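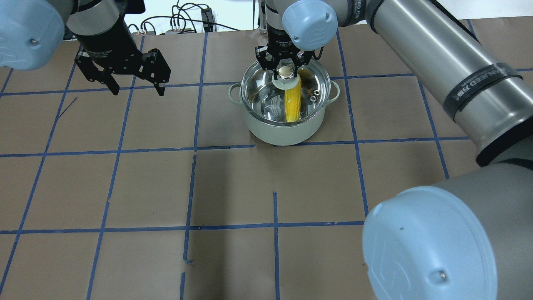

Chapter 4
The Pot and Its Lid: Cooking with Moist Heat

Corn on the cob is one of the great first dishes for a new cook. It needs very little from you, it's bright and sweet, and it shows you nearly everything a covered pot can do. Boil it, steam it, leave it too long and find out what happens to the kernels – every one of those is a lesson you can eat!

In the last chapter we worked with dry heat: the oven, the grill and the frying pan. Now we turn to water. Moist heat is gentler, and in many ways more forgiving, but it has its own habits. A pot of water that looks calm can scald you. A pot that is boiling hard isn't cooking your potatoes at a higher temperature than one that is boiling softly, though it is certainly using more fuel. Once you see why, you'll start turning the burner down without being told.

In this chapter you will learn to
choose a pot that suits the food and the burner
tell a simmer from a rolling boil by eye and by ear
use a lid to save time and water
lift a hot lid safely
cook corn, root vegetables and dried beans using the same pot

Key words
simmer, rolling boil, steam, condensation, vent, evaporation, parboil

Start with the pot

Before you light anything, put your pot on the bench and get to know it. Look at the handles first. A pot with two loop handles is made to be lifted with both hands, which keeps it level when it's full. Are the handles wide enough for your fingers inside an oven mitt? Try it with the mitts on and the pot empty.

Then look inside. A polished steel interior is easy to wash and lets you see what's going on at the bottom. It also shines food back at you, so one ear of corn can look like company.

Last comes the lid. Glass is wonderful for learners, since you can watch the bubbles form without letting any heat out. Find the knob and check that it's firmly fixed. Find the vent too, if there is one. Some lids have a small hole with a metal surround, where steam can escape before it pushes the lid up and sends starchy water over your stove.

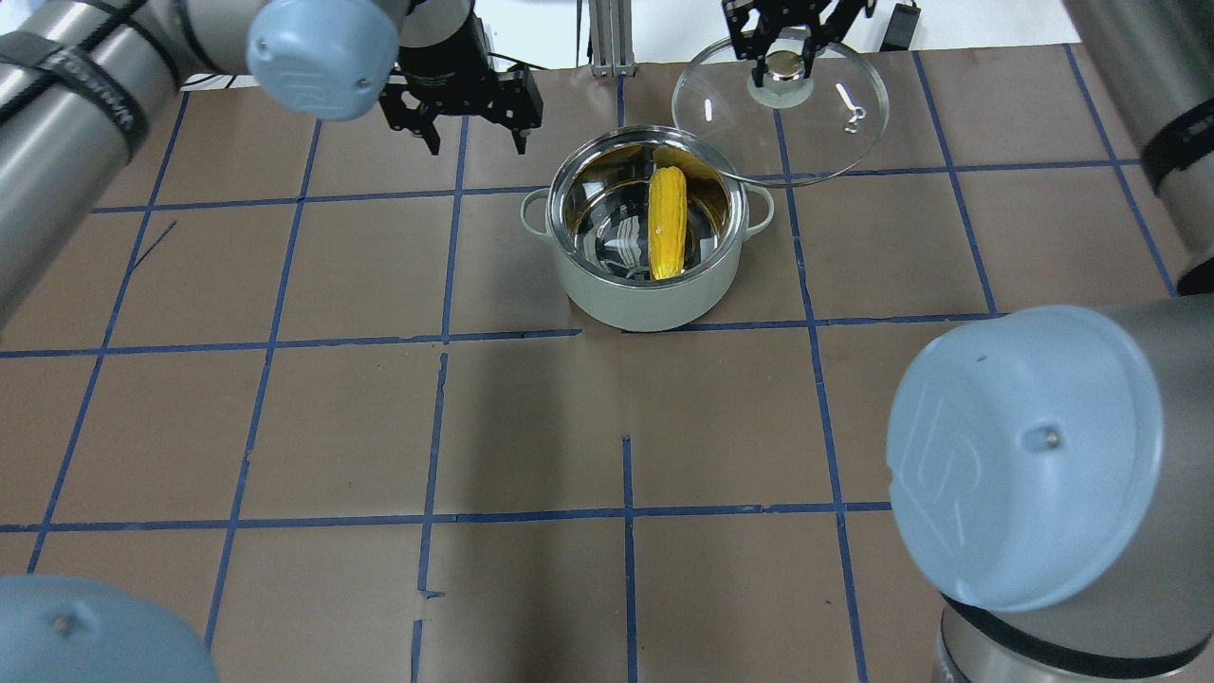
Figure 4.1 A two-handled pot with a steel interior, and its clear glass lid. Note the knob at the centre and the small steam vent near the side.

What the lid is really doing

Water turning to steam carries away a surprising amount of heat. Leave the pot open and that heat goes up into the kitchen. Put the lid on and much of the steam meets the cooler glass, turns back into drops and falls into the pot again. The water comes to the boil sooner and you lose less of it.

Height changes things as well. At sea level, water boils at 100 °C. At 2,000 metres it boils at close to 93 °C, so food in the mountains takes longer no matter how fiercely you heat the pot. Pacita Tagle, who tested the recipes for this chapter, grew up in the hills above Meltimness and still gives her beans extra time out of habit.

Lifting a hot lid

Turn the burner down first. Wear a dry mitt, stand back a little, and raise the side of the lid farthest from you so that the steam rolls away from your face. Let the drops run back into the pot, then set the lid down on a folded cloth.

Try it: Lid on, lid off

Work with a partner. Measure the same amount of cold tap water into the same pot for each run, and let the pot cool fully in between.

1. Heat the water with no lid. Write down the time when it reaches a rolling boil.
2. Repeat with the lid on, using the same burner setting.
3. Compare your times with those of another pair.

Jabari Kirui's class recorded 15 minutes without the lid and 9 minutes with it. Your own times will depend on your pot and your stove, so don't worry if they're quite different. Keep your results – you'll need them for the fuel cost activity in Section 4.2.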